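Vemix opens its second repair shop in Berge

Berge, Oct 7, 2026 - I'm Tuva Skjelbred, and I get to share some news I've been sitting on all summer: Vemix is opening a second shop! We've taken over the old shoe store on the corner across from the bakery in Berge, and the doors open in December.

If you haven't met us yet, we fix lamps, radios, toasters and pretty much anything else with a plug that fits under your arm. Our first shop in Omden took in 861 repairs last year, and plenty of those came from folks who drove over from Berge (one of them with a floor lamp sticking out the car window).

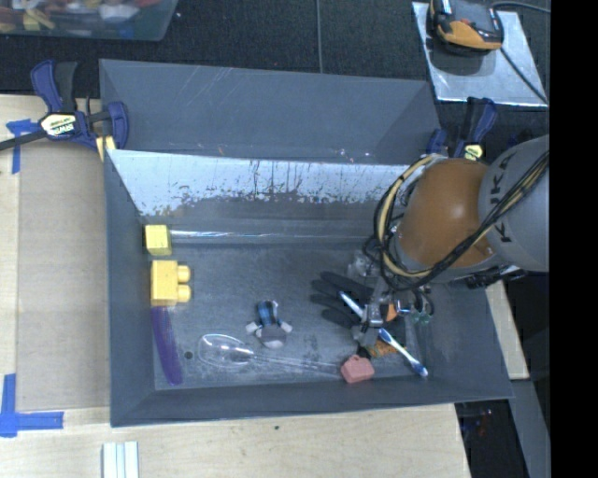 Embla Fjeld will run the new place. She's been at the Omden bench for six years and she's better with old radios than I'll ever be - I've stopped arguing about it. "I live four streets away, so I'm thrilled to lose the commute," Embla says. "And I can finally have the big window."

Prices stay the same as in Omden. A checkup costs 20 kroner, and we take that off the bill if you go ahead with the repair. The first 50 customers in Berge get the checkup free.

We'll also have a shelf of fixed-up lamps for sale, most of them under 200 kroner.

Press contact: Birger Sundqvist, Vemix, Omden. He's happy to set up a visit before opening day, but please call ahead - the painters are still in there.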